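Ensinar com as mãos: a recolha de demonstrações para robôs de manipulação têxtil

Quinta-feira, 3 de janeiro de 2019

A dobragem de roupa continua a ser um dos exercícios mais exigentes para um manipulador de dois braços. Um tecido não tem forma fixa, oculta as próprias extremidades e responde de maneira diferente consoante o ponto em que é agarrado. Programar essa tarefa trajetória a trajetória é possível para um único modelo de peça, numa única posição inicial, sobre uma única mesa. Fora dessas condições, o programa falha.

A alternativa que vem ganhando terreno nos laboratórios de integração é a aprendizagem por demonstração. Uma pessoa executa a tarefa, os sensores registam o que foi visto e o que foi feito, e um modelo é treinado para reproduzir a relação entre as duas coisas. A dificuldade desloca-se da programação para a recolha: é preciso obter demonstrações em quantidade suficiente, com variedade suficiente e num formato que o robô consiga aproveitar.

A Ludonen, que desenvolve células de manuseamento para lavandarias industriais, trabalha neste problema desde julho, no âmbito do projeto Asier. A empresa comparou três formas de mostrar a tarefa à máquina e mantém duas em utilização.

Três vias para a mesma tarefa

A primeira é o ensino cinestésico. O operador segura o braço do robô, com os motores em modo de compensação de gravidade, e conduz o punho ao longo do movimento. O registo é fiel, dado que as posições articulares são lidas diretamente nos codificadores. O método adapta-se bem a operações de inserção ou de paletização com um só braço. Com dois braços, o operador precisa das duas mãos para conduzir duas massas consideráveis, e o gesto perde naturalidade. A Ludonen abandonou-o ao fim de 241 demonstrações, por entender que a fadiga do operador ficava gravada nos dados sob a forma de paragens e correções.

A segunda é a teleoperação. Dois braços-mestre, de geometria semelhante à dos braços de trabalho, transmitem as posições a um par de braços seguidores. O operador trabalha sentado, a curta distância da mesa, e vê o tecido diretamente ou através de um monitor. A vantagem é que tudo o que fica registado foi efetivamente executado pelo robô, com os seus limites de alcance e de velocidade. O inconveniente é o ritmo. Sem retorno de força, a pessoa tende a fechar demasiado os dedos ou a puxar o tecido para lá do necessário, e compensa essa falta de informação com lentidão.

A terceira dispensa o robô durante a recolha. O operador empunha uma garra em cada mão, com a mesma abertura e as mesmas almofadas de contacto da ferramenta que será montada no braço. Uma câmara solidária com a garra regista a aproximação, o contacto e a largada. A trajetória é reconstruída depois, a partir da imagem e de uma unidade inercial.

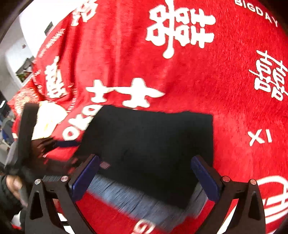 Porque se usam duas garras para dobrar tecido, se uma pessoa consegue muitas vezes fazê-lo só com uma mão?

A mão humana separa camadas com os dedos e usa a palma como apoio, o que uma garra de dois dedos não consegue fazer. Com a segunda garra, um lado do pano pode ficar preso enquanto o outro é levantado, e a tensão entre os dois pontos mantém a dobra alinhada.

O peso das escolhas mecânicas

A garra manual usada no projeto foi desenhada com a Denik, fabricante de ferramentas de preensão. O requisito principal era a equivalência geométrica: se os dedos da ferramenta empunhada diferirem dos dedos do robô em comprimento ou em ângulo de fecho, o modelo aprende a colocar a ponta num sítio onde o robô a não terá. Nos primeiros protótipos, a folga das articulações bastava para introduzir um desvio sistemático na largada. A solução passou por casquilhos de tolerância mais apertada e por uma verificação da abertura no início de cada turno.

O material das almofadas mereceu um estudo à parte. Uma superfície demasiado aderente arrasta a camada inferior quando se pretende levantar apenas a superior. Uma superfície demasiado lisa perde o canto durante a translação. O composto adotado fica a meio caminho e desgasta-se depressa – o plano de manutenção prevê a substituição do par ao fim de 200 horas de uso.

A cor do tecido também conta. Peças pretas e mates oferecem pouca textura à câmara, e as arestas internas de uma dobra confundem-se com o resto do pano. Fundos estampados ajudam a localização da garra, por fornecerem pontos de referência abundantes, mas podem prejudicá-la se o próprio fundo for flexível e se mover com o contacto. A reconstrução da trajetória parte do princípio de que a maior parte do que a câmara vê está imóvel. Uma manta que desliza viola esse princípio, e o erro só se torna evidente quando a trajetória calculada é comparada com uma medição externa.

Da gravação ao treino

O conjunto atual do Asier reúne 2886 demonstrações gravadas com garra manual, das quais 2662 passaram a triagem. As restantes foram excluídas por perda de localização, por dessincronização entre as duas garras ou por saída da peça do campo de visão. A dessincronização é a causa mais incómoda. Um atraso de poucas imagens entre a esquerda e a direita não se nota a olho, mas ensina ao modelo que um dos braços deve puxar antes de o outro ter fechado.

A triagem é semiautomática. Um primeiro filtro rejeita acelerações incompatíveis com os limites do braço de destino, uma vez que a pessoa se move mais depressa do que a máquina pode acompanhar. Um técnico revê depois as sequências retidas e marca o início e o fim de cada dobra. As hesitações curtas são conservadas. As recuperações, em que o operador perde um canto e volta a agarrá-lo, são conservadas e etiquetadas à parte, porque o robô também há de perder cantos e precisa de exemplos do que fazer a seguir.

A teleoperação mantém-se para a fase final. Com o modelo já treinado, o operador acompanha a execução nos braços-mestre e assume o comando quando a dobra se desvia. Cada intervenção é acrescentada ao conjunto de treino com um peso superior ao das gravações manuais.

A instalação-piloto está prevista para a lavandaria da Tanasarn, numa linha de toalhas e fardas de trabalho. A célula terá dois braços, uma mesa de superfície clara e iluminação difusa, e começará por uma única sequência de dobragem por tipo de peça. As peças com fecho ou botões metálicos ficam, para já, na linha manual.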